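Buying a teaching robot for the skills lab: your questions

We get a lot of emails about the Parsa bench, our training setup for robotic surgery, and we love getting them! The ones below come up most when a hospital or college is working out a budget.

Do we need the full system to start teaching?
No. Most sites begin with one console and two instrument arms. That covers needle handling, knot tying and simple closures, and you can add a third arm later without changing the base unit.

How much room should we plan for?
Allow 22 square metres for a single bench with its console. You'll want space for people to stand and watch, and they will - suturing sessions draw a crowd. Check your door widths before ordering too, as the base unit comes in one piece.

What gets forgotten in the budget?
Instruments, nearly every time. Each one has a set number of uses, and ours are rated for 80 sessions in training. Thread, practice tissue and cleaning supplies also belong in the yearly figure, so please don't lump them in with the purchase price. The Pivham skills centre keeps a separate line for thread alone, and we think that's a grand idea.

Should we buy or lease?
Both work. Leasing through Sesoteo runs for 34 months and includes servicing. Buying suits sites that already have an engineer on the staff.

Which instrument tips should we order first?
Start with a pair of general graspers or needle drivers. The wristed joint is where the fun is, and learners take to it quickly once they stop trying to move the whole shaft.

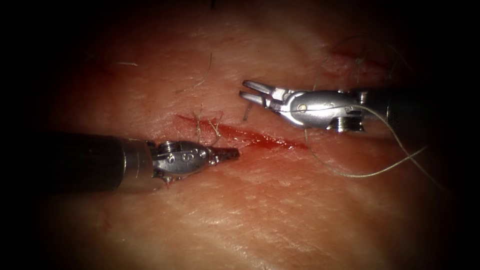

Two wristed instruments at a thin diagonal cut, with the suture thread trailing off to the right.

Can we use our own camera and lighting?
Usually, yes. Fine thread is pale and easily lost, so try your light on a real stitch before you commit to it. The Bandora lamp fits our mount if you need one.

When should we order?
For delivery before the spring intake, have your paperwork with us by November. Room plans can follow afterwards.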